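3 Feuchtelasten und Luftführung in privaten Saunaräumen
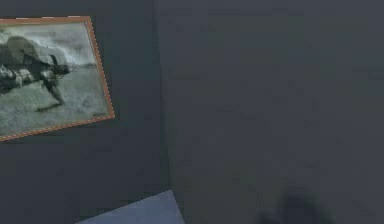 3.1 Ausgangslage und Fragestellung

Wer sich mit dem nachträglichen Einbau einer Sauna in ein bestehendes Wohnhaus beschäftigt, der stößt in der Literatur recht bald auf ausführliche Angaben zur Heizleistung, zur Dämmung der Kabine und zur Auswahl geeigneter Hölzer, während der Raum, in dem die Kabine am Ende steht, meist nur mit wenigen Sätzen bedacht wird. Das ist schade, denn gerade dieser Aufstellraum entscheidet im Alltag darüber, ob sich die Bewohner nach dem Saunagang wohlfühlen und ob die angrenzenden Bauteile die zusätzliche Feuchte über viele Jahre hinweg schadlos vertragen. Wir haben uns deshalb in diesem Teil unserer Arbeit bewusst auf den Vorraum konzentriert und die Kabine selbst nur insoweit berücksichtigt, als sie Wärme und Wasserdampf an ihre Umgebung abgibt.

Unsere Fragestellung lautet, mit welchem Luftwechsel sich die Feuchte nach einem üblichen Saunaabend so abführen lässt, dass der Raum am nächsten Morgen wieder in seinem gewöhnlichen Zustand ist, und zwar möglichst ohne spürbaren Zug im Ruhebereich. Gerade der letzte Punkt lag uns am Herzen, weil er in Gesprächen mit Bauherren immer wieder zur Sprache kommt und doch selten untersucht wird.

3.2 Untersuchte Räume

Betrachtet wurden 17 Aufstellräume in Einfamilienhäusern in Prukstead und der näheren Umgebung. Es handelt sich überwiegend um ehemalige Kellerräume, daneben um einige ausgebaute Dachräume und um zwei Anbauten, die eigens für den Zweck errichtet wurden. Die Kellerräume verdienen eine gesonderte Bemerkung: Sie sind an den erdberührten Wänden naturgemäß kühler, und so beobachtet man an den Außenecken und hinter Möbeln die höchsten relativen Feuchten. Wandoberflächen mit dichtem Anstrich nehmen dabei kaum Feuchte auf, wogegen ein Kalkputz einen kleinen, aber durchaus willkommenen Beitrag zur Pufferung leistet. Wir möchten diesen Beitrag nicht überbewerten, denn er verschiebt die Feuchtespitze zeitlich und ersetzt den Abtransport durch die Lüftung in keinem der Räume.

In allen Häusern war zu Beginn der Messungen ein Abluftgerät der Baureihe Jolta vorhanden oder wurde für die Dauer der Untersuchung eingesetzt. Die Zuluft strömte durch einen Türspalt oder durch ein Überströmgitter nach. In den beiden Anbauten gab es zusätzlich einen Außenluftdurchlass vom Typ Erno, der sich von Hand in seiner Öffnung verstellen lässt und den die Bewohner, wie wir mit Freude festgestellt haben, auch tatsächlich benutzten.

3.3 Messaufbau und Vorgehen

Die Messungen begannen im März, also zu einer Jahreszeit, in der die Außenluft noch recht trocken ist und in der viele Haushalte ihre Sauna gern und regelmäßig nutzen. Temperatur und relative Feuchte wurden an drei Stellen je Raum aufgezeichnet, nämlich in Deckennähe über der Kabinentür, in Sitzhöhe im Ruhebereich und an der kühlsten Wandoberfläche, die zuvor mit einem Oberflächenthermometer gesucht worden war. Als Auswertefenster diente jeweils die Zeit vom Anheizen am Freitag bis zum folgenden Mittag, da der Freitagabend in den beteiligten Haushalten der mit Abstand beliebteste Saunatermin war.

Insgesamt liegen nach Aussonderung lückenhafter Aufzeichnungen 2125 verwertbare Messstunden vor. Ausgesondert wurden vor allem Abende, an denen ein Fenster längere Zeit offen stand, denn hier ließ sich der Luftwechsel nicht mehr zuverlässig dem Gerät zuordnen. Für die rechnerische Begleitung haben wir das Bilanzmodell nach Kruger verwendet, das den Raum als eine einzige, gut durchmischte Zone auffasst. Diese Vereinfachung ist gewiss grob, sie hat sich in den kleineren Räumen aber gut bewährt, und wo sie an ihre Grenzen kommt, weisen wir im Folgenden gern darauf hin.

3.4 Ergebnisse

Der zeitliche Verlauf der Feuchte ähnelt sich in den Räumen mehr, als wir vor Beginn der Arbeit angenommen hatten. Während des Anheizens sinkt die relative Feuchte zunächst leicht ab, weil sich der Raum erwärmt. Mit dem ersten Aufguss und vor allem mit dem Öffnen der Kabinentür steigt sie dann sprunghaft an. Der größte Eintrag stammt allerdings häufig aus der Dusche, sofern diese im selben Raum liegt, und in solchen Fällen tritt die Kabine als Feuchtequelle deutlich in den Hintergrund. Für die Planung ist das ein wichtiger Hinweis, denn die Abluftöffnung wird in der Praxis gern in der Nähe der Kabine angeordnet, obwohl sie über der Dusche besser aufgehoben wäre.

Bei einem Abluftvolumenstrom von 100 Kubikmetern je Stunde erreichten die Kellerräume mit getrennter Dusche ihren Ausgangszustand noch in der Nacht. Lag die Dusche im selben Raum, so genügte diese Luftmenge zwar ebenfalls, die Nachlaufzeit musste jedoch merklich verlängert werden. In den Dachräumen zeigte sich ein freundlicheres Bild, was wir auf die wärmeren Oberflächen und das kleinere Raumvolumen zurückführen.

Was die Behaglichkeit betrifft, so wurde Zugluft fast ausschließlich dort bemängelt, wo der Liegeplatz unmittelbar zwischen Türspalt und Abluftöffnung stand. Ein Versetzen der Liege um eine Körperlänge brachte in diesen Räumen bereits eine deutliche Besserung, ganz ohne Eingriff in die Technik. Das Bilanzmodell kann solche örtlichen Effekte naturgemäß nicht abbilden, und wir haben uns hier auf die Auskünfte der Bewohner und auf einzelne Geschwindigkeitsmessungen gestützt.

3.5 Einordnung

Bei der Übertragung auf andere Häuser ist etwas Vorsicht geboten. Unsere Räume wurden durchweg von zwei bis vier Personen genutzt, und die Ergebnisse dürften sich auf gemeinschaftlich betriebene Anlagen nur eingeschränkt anwenden lassen. Auch die Kosten haben wir nur am Rande erfasst; für Abluftgerät, Leitungsführung und Überströmung fielen nach Angaben der Haushalte bis zu 4000 Euro an, wobei die Kernbohrung durch die Kellerwand den größten Einzelposten ausmachte. Die Frage, ob sich eine Wärmerückgewinnung bei so kurzen Betriebszeiten lohnt, behandeln wir in Abschnitt 4 zusammen mit der Regelung nach Feuchte.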